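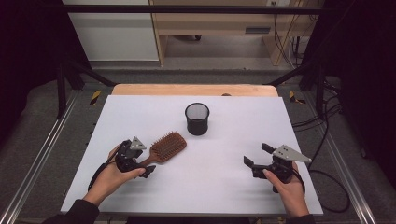
Hairbrush in a mesh cup: how many goes per person for a student project?

Posted by hulimwood_club in Class and Club Projects

I help run the after-school robotics club at Hulimwood and this term we are teaching by demonstration. The task is a hairbrush and a black mesh pen cup on a white board. You wear nothing, you just hold one gripper in each hand and do the job the way you'd like the arm to do it later. We have it in for the Stindura student round in March.

The trouble is that our recordings vary a lot. One pupil picks the brush up by the handle, the next turns it over first, and the cup sometimes gets knocked. We have 4 pupils and were told to aim for 1000 goes in total. Is that sensible, or should we do fewer and be stricter? Also, does it matter if the brush ends up handle down or bristles down? 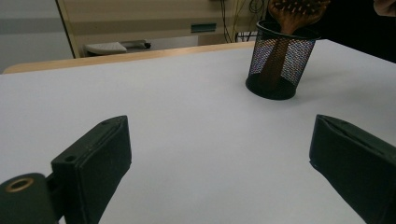

Igor Cieślak

Be stricter first, then worry about the total. We did a very similar task with my second years and the first batch was no use to us, since everyone had their own way of doing it.

Write the task down in one sentence and stick it on the wall. Ours was "brush goes in the cup, handle down, let go, both hands back to the start". Handle down is easier to judge afterwards because the head stays above the rim and you can tell at once from the recording whether it's in. It also makes the cup more likely to tip with a heavy brush, so put something in the bottom if yours is light, and then leave it there for every go.

Record 100 that all follow the sentence, train on those and see what it gets wrong. We found that most of our failures came when the brush started at an angle we had hardly recorded. You then know what to record next, and you might never need the full 1000.

Things I would fix for the whole batch: where the board sits, which hand steadies the cup, and where both hands start. Things I would change on purpose: the angle of the brush and the spot where the cup stands. Keep a paper sheet with the pupil's initials and the batch number. We lost an afternoon sorting out whose recordings were whose.

Look at how close people get when they grip near the head, too. 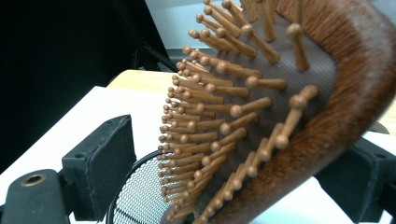 At that distance the pins fill most of the view and you can't tell much about where the handle is. It isn't wrong to have a few like that, but if half of a pupil's goes are gripped by the head and the other half by the handle, the arm will dither between them. Pick one. I'd pick the handle.

Swap pupils after every 2 batches. They get sloppy when they're tired and it shows.

Insaurralde

Just do the 1000. We did for the Jurnerura club and it was fine. More is better.

hulimwood_club

Thanks both. We'll go with 100 handle down and grip by the handle, and see how the arm does. Igor, did you throw away the goes where the cup fell over or keep them?

Igor Cieślak

Threw away the ones where it fell. Kept the ones where it wobbled and the pupil steadied it with the other hand.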